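Clear Plastic Tote Bags: Care, Folding and Storage
Workshop and Household Notes, Stestomari
Last revised 22nd February

Scope

These notes cover soft transparent tote bags made from plastic film, as used for pool gear, sports items, craft supplies and entry to venues with a clear-bag rule. They do not cover rigid boxes or woven mesh bags.

Removing fold creases

New bags are shipped flat and hold their fold lines for a long time. Hang the bag by both handles in a warm room overnight with a light, soft load in the bottom. A rolled hand towel is sufficient. Creases at the bottom fold relax last and may remain faintly visible.

For stubborn creases, fill a basin with hand-warm water and lay the bag in it for 23 minutes. Lift out, shake, and hang open. Do not use an iron, a heat gun or boiling water. Thin film distorts before the crease lets go, and the distortion is permanent.

Cleaning

Empty the bag and turn it inside out. Sand and grit must be rinsed off first, or wiping will scratch the film. Wash with a drop of dish soap in lukewarm water and a soft cloth. Paper towels leave fine scratches that show up as haze.

Rinse twice. Soap residue dries to a gray film that is easily mistaken for wear. Dry with the opening held apart; a wire whisk or a short cardboard tube set upright inside will do it.

Ink transfer from receipts, newspaper and printed packaging can be reduced with rubbing alcohol on a cotton pad. Test on the bottom fold. Old transfer has usually migrated into the plastic and will not come out.

Loading

Put the heaviest item in the center of the base. Keep keys, pencils and scissors in a fabric pouch. Round items such as balls, oranges and spools of yarn are easy on the film, but they roll to whichever side is lower, so load them last and close the top.
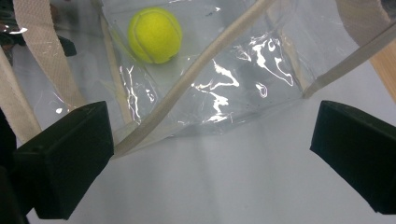
Can a clear plastic tote be kept folded when it is not in use?
Short periods are fine. For storage over a season, roll it loosely around a towel, with the handles on the outside, and keep it away from radiators and direct sun.

Seams and handles

Check the seams before each season. A split shorter than a fingernail can be closed from the inside with clear vinyl repair tape, provided the area is free of grease. Round the corners of the patch before applying it. Press from the middle outward and leave it under a flat weight overnight.

Handles usually fail where they join the body. Whitening at this point indicates stress. Reduce the load or retire the bag to indoor use.

Storage

Do not store clear film against printed plastic, rubber bands or dark rubber mats. These can stain or bond to it, particularly in August heat in a garage or car trunk. Interleave stacked bags with plain tissue paper. If two bags have stuck together, warm them in hand-hot water and peel slowly from one corner.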